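第四讲讲义 桌面双臂套件的选型与试用
课程:服务机器人应用基础
主讲:Tibor Pintér(中文讲义由助教整理)
日期:2021-06-02

各位同学好,上一讲我们把运动学的尾巴收完了,这一讲换换脑子,聊聊怎么看一套现成的产品。很多同学毕业以后未必自己造机械臂,倒是很可能有一天被领导叫去,说预算批下来了,你看看买哪一套好。到那时候,手里有一份自己用过的评估办法,心里会踏实得多。

一、我们试的是什么

本讲以Rostwood公司的Kirkura桌面双臂套件为例。套件包括两条机械臂、两只夹爪、控制箱和一套示教软件,另外可以选购Jakab服务包,也就是厂家的远程调试和备件更换。我们向Jirkunia实验中心借用了一套,排了11次课时来试,任务定为"备餐台整理":托盘、编筐、带柄的小厨具,再加上形状像三明治的食物类物件。选这些东西是有用意的,它们大小不一,有的薄,有的软,比清一色的方块更能看出夹爪的脾气。

二、先看夹爪怎样接近物体

宣传册上最显眼的总是负载和臂展,可我还是想请大家先把这两个数字放一放,多看看夹爪靠近桌面时的样子。浅绿色托盘里有一件亮绿色的带柄用具,夹爪降到它正上方时,用具的上半截就被挡住了,只剩细细的手柄露在外面。请大家想一想,如果相机装在高处,软件这时候还剩下多少信息可用?再留意一下腕部绕出来的那圈细黑线缆,走线松紧也是验收时值得记一笔的地方。
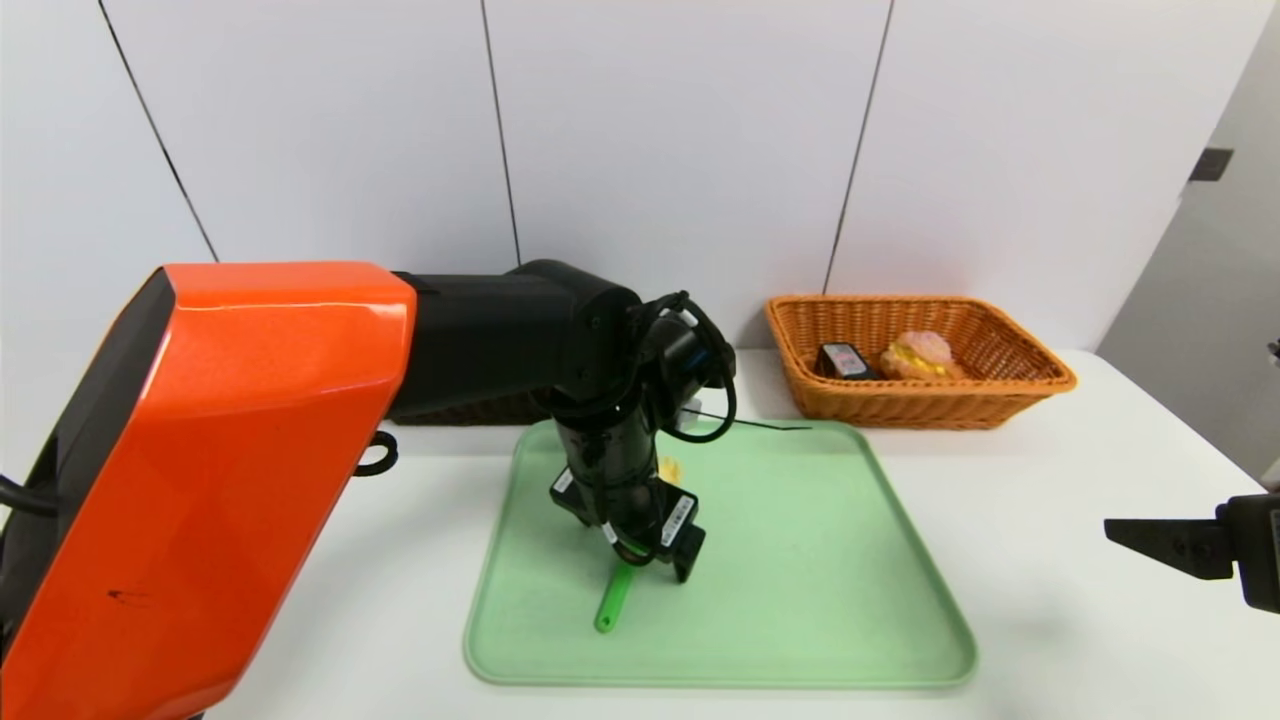
三、试用记录怎么写

每组完成100次抓取,分4个阶段进行,物件的摆法由组内自己商量,但同一阶段里不要中途更换。记录表请至少写清楚下面几项:
物件名称和起始位置;
夹爪的接近方向,从上方还是从侧面;
是否夹稳,放下时有没有带动旁边的东西;
人工介入的时刻和原因。

失败的那些次请写得细一点,哪怕只是手柄在指间转了一下。去年有一组同学把失败记录写得像日记一样,读起来很有意思,后来做改进方案时也数他们最省力。

四、关于服务包

Jakab服务包要不要买,班上历来争得很热闹。我个人的看法是,第一年买下来比较安心,尤其是单位里还没有专人维护的时候,线缆和夹爪指都属于常换的零件。至于第二年续不续,就看大家自己的记录表了。签合同之前,务必问清楚备件从哪里发货,远程调试是否限次数。

五、作业

请以小组为单位写一份选型意见,正文不超过280字,附上完整的记录表。意见里要明确写出"建议采购""暂缓"或"不建议",不要含糊。7月的答疑课上我们会挑几份一起读,写得不顺手的同学也别着急,可以先把草稿带来,我们坐下来慢慢改。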